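Home | Features | Workshop | Storage | Subscribe

September 12, 2023
By Greer Laing

The Catch-All Bin, Reconsidered

Most small workshops have one container with no assigned contents. It collects whatever is left on the bench at the end of a job, and it fills at a steady rate until someone needs the space. Storage guides tend to treat this as a failure of discipline. A better approach is to specify the bin properly and give it a schedule.

Material comes first. Fabric bins sag when loaded on one side, and thin plastic cracks at the rim in an unheated garage. Metal takes abuse. It will scratch, and the scratches can be ignored. Sloping sides are useful because small parts slide back toward the floor of the bin, where they can be seen. The cost is capacity: a tapered bin holds less than a straight-walled one with the same opening.

For a bench used a few hours a week, an opening 600 mm long is enough. Depth matters more than length. Past a certain point the contents stack, and anything under the top layer is effectively lost. The Iminholm open bin is a reasonable choice in this respect. The Brundura model is deeper and better suited to offcuts.

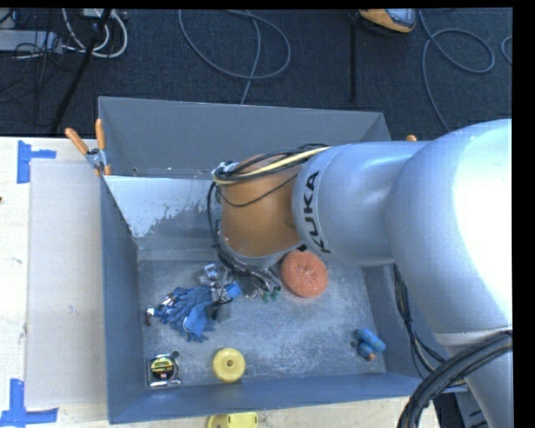 Mixed contents on a metal bin floor: blue fabric gloves, a coral-orange scrubbing pad and a tape measure with a silver case.

Soft goods cause the most trouble. A crumpled pile of gloves covers a lot of floor and will hide a drill bit or a fuse without difficulty. Gloves should be paired, folded once at the cuff and hung from a clip on the side of the bench. Scrubbing pads go back to the sink, on a rack where air can reach both faces.

Measuring tools should not be in the bin at all. A tape measure has a fixed place or it gets bought twice. A shallow tray at the front edge of the bench, 80 mm deep, takes a tape, a pencil and a small square. Lindgren sells one with a rubber liner – the liner is worth having, as it stops the tools from sliding when the bench is knocked.

Shiny wrapping and other crinkled scraps are simpler. If it is packaging and the item has been opened, it is waste. If it holds spare parts, transfer them to a labeled jar and throw out the wrapper.

Empty the bin on a fixed day. Tip it onto a sheet, sort by destination, and wipe the floor of the bin before anything goes back. Items that have come up at two consecutive clearouts without being used need a permanent home or should go.

Siting is the last point. Keep the bin within 1000 mm of the main working position and off the bench itself during work. The Gorix under-bench shelf will carry a loaded metal bin, but check the clearance above the rim first – a bin that has to be pulled out for every item will soon have a second pile growing beside it.

Related
Pegboard spacing for hand tools
Five drawer liners compared
Jars, tins and labels: small parts storage
Coming in October: shelving for damp garages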